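Quick one tonight, kettle's on, got to be up at five.

So I passed the second written paper. 63 out of 100. Pass mark is 60. I'll take it. Nearly didn't sit it at all because Goltach moved us to the late shift the same week and the revision I'd planned for evenings went out of the window. Did most of it on the bus. Fault loop stuff, cable sizing, correction factors. Grouping factors still make my head hurt. You look up one number in one table, then it sends you to another table, then you've forgotten what you started with.

For anyone new: I'm a second year electrical apprentice, started late (older than everyone else on the course by a fair way), placed with a firm that does mostly panels and small factory jobs. College is Ornis, block release. Two weeks there, then back on site until they want us again.

The thing I wanted to write about is the logbook. Specifically how much I hate it, and how I've stopped hating it a bit.

You have to evidence everything. Every task, signed by someone qualified, with what you did, what you tested, what readings you got. First year I let it slide. Months of it. Then in August our assessor asked to see it and I had 14 entries. Fourteen! For most of a year's work. He just turned the pages really slowly. Horrible.

After that I had to go back over everything with my time sheets and try to remember which board I'd dressed on which job. Half of it couldn't be signed off because the man who'd been over me had left to go to Myklebust, and he doesn't answer messages. So some of that work is just gone, as far as the paper is concerned. I did it, I know I did it, there's probably a motor still running off it. Doesn't count.

What I do now:

- Write the entry in the van before we set off home. Even if it's two lines.
- Readings go in straight away, with the circuit number. Not on my hand, not on a bit of trunking lid.
- Ask for the signature same day. It feels cheeky. Do it anyway, they mostly don't mind.
- Take a spare pen. Somebody always has yours.

Still behind on containment. We hardly do any steel conduit, it's all tray and basket at our place, and the college wants to see bends and sets done on a real job. Been told I might get lent out to another crew for it. Might. Heard that before.

Other news. Started the motor control unit at college and I love it. Properly love it. Direct on line starter first, then forward/reverse with the interlocks, then star delta. First time I wired the forward/reverse I had the auxiliary contacts the wrong way about and it wouldn't pull in at all, and I stood there going over the drawing for ages before I saw it. Tutor had seen it from across the room and let me get on with it. Fair enough. I won't forget wich way round they go now. 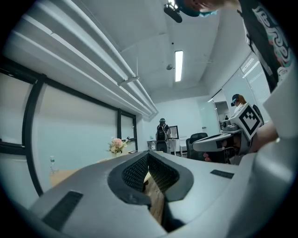

Money's been tight so I've held off on buying my own tester. Borrowing the firm's, an old Zomen thing with a cracked case and leads that have been changed so many times none of them match. It's in calibration, it does the job. But you have to book it, and if the other van's got it you're stuck doing the dead tests last thing when you want to be gone. I've put a bit by each month. Maybe spring. Second hand is tempting but then you pay for calibration on top and I'm not sure it works out any cheaper.

Someone asked in the comments last time if it's worth starting this at my age. Don't know yet. Pay is poor for the first stretch, no way round that, and my knees have opinions about ceiling voids (the ladder down more than the ladder up). You also have to get used to being told what to do by people a good deal younger. Bothered me for maybe a month. They know more than me, so.

I like it more than the warehouse though. By miles. I like that you shut the lid on something and it's done and it was you that did it.

If you're going for it, ring the firms before you ring the college. I did it backwards and sat on a waiting list with no placement, which was a waste of a summer. Get the firm first, then the college will talk to you.

Next paper is inspection and testing. Everyone says it's the hard one. I've got the book, haven't opened it. Will do a post on how I'm revising once I am acutally revising.

Right. Bed. Sandwiches still to make.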